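Chapter 4
Folding Towels and Other Flat Things

I used to fold towels in the air. I'd pin one under my chin, flap my arms, and end up with a lump that slid off the shelf by dinner. My aunt put up with this for 12 years before she cleared off her table, pointed at it and said, "Down there, please!" So that's where we start in this chapter, on a flat surface with plenty of elbow room.

Any table will do, as long as it's clean and your towel fits on it with the corners showing. Lay the towel out, smooth it from the middle toward the edges (palms, not fingertips), and bring one short end over to meet the other. Match the corners first and worry about the middle later.
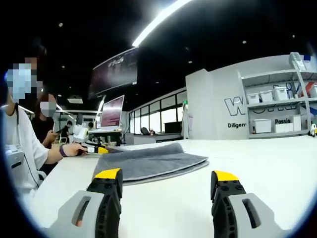 Figure 4.1 A gray towel folded into a rough rectangle.

Rough is fine, by the way. I've seen people at the Deltdale laundry room redo the same towel over and over for a perfect edge, and it still gets rumpled in the basket on the way home. Get the corners close and move on.

Fuzzy fabrics are their own little headache. They grab at each other, they shed, and small pieces curl up at the corners when you want them flat. I press the corner down and count to five, and if it pops back up, I let it win.

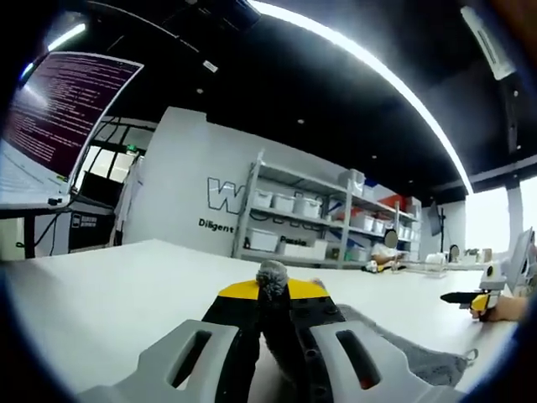

A gray fuzzy ball in a gripper
Beside it, a gray felt cloth with a curled corner

When I teach this in July, with the windows open and the whole class a bit sleepy, I hand out bath towels measuring 40 by 70 inches and ask for two folds the long way. Then we fold in from the ends, and this is where the layers start to fight you! Keep a hand on the thick side while you bring the other end over, then run your forearm across the top to push the air out. 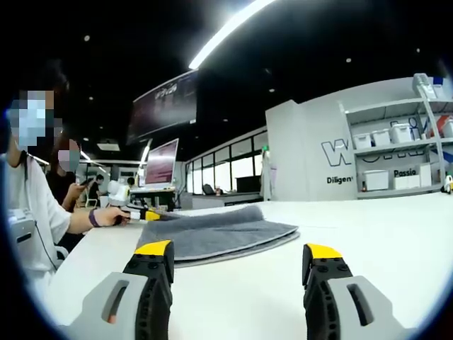
Which side of the towel should face out on the shelf?
The folded side should face out. It looks neater, and you can pull one towel from the stack without dragging the next one along.

Grab a towel now, the older the better, and keep it beside you for Section 4.1, where we take the first fold slowly.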